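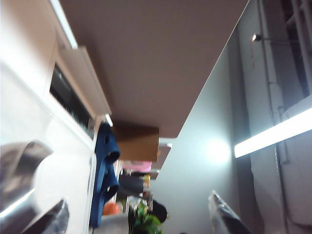 Visit report: Dimton kitchen and storage workshop, Ustarham
By Hye-jin Jin
January

The Dimton workshop at Ustarham opens its fitting rooms to trade visitors twice a year. I attended the morning session, which started at 9:30 and covered storage layout, lighting and surface care. Angharad Penry led the group through the building. Attendance was 23, split into two parties after the introduction.

The first stop was the cabinet room. Dimton uses it to show how tall white units behave in a working interior, with household items left in place. A cardboard box, a blue cloth and a green leafy plant were among the things on view. Penry's position is that a bare showroom hides most storage faults, and that a unit should be assessed with ordinary clutter beside it.

Gloss finish was discussed at length. A reflective white door returns a good deal of light to the room, but it also shows fingerprints and any error in hanging. Dimton checks alignment by standing to one side and following a reflection across the joint between two doors. If the line breaks, the hinge is adjusted and the check repeated. Dark glass set into white trim is harder to keep presentable. The workshop cleans it with a damp cloth, then a dry one, working from the top down.

Lighting in the room is mixed. The fluorescent tube gives general light and the spotlight picks out a smaller area. Gumaro Espinoza, who handles installation, asked us to compare a gray sample card under each source. The difference was clear enough that I would not approve a white finish from a catalog. He advises leaving a sample in the customer's room for 2 days before ordering.

The second stop was the hardware store, where 256 fittings are kept in labeled drawers. The index is sorted by load rating and then by screw pitch. I found this slow to use, although the staff did not. Returned parts go into a separate tray and are inspected before they are put back.

We finished in the sample room with a comparison of 3 shelf brackets from the Lakura range. The shortest carried the test weight with the least deflection, as expected. No prices were given for the longer versions.

Parking is behind the building and the entrance is not well marked. Coffee was provided. The printed handout omits the bracket spacing table, and Penry has agreed to send it on.

Recent reports
Suvarna flooring depot: a morning visit
Hinge testing with Jovita Cervantes
Melquiades Cervantes on shelf spans
Notes from the Ustarham trade fair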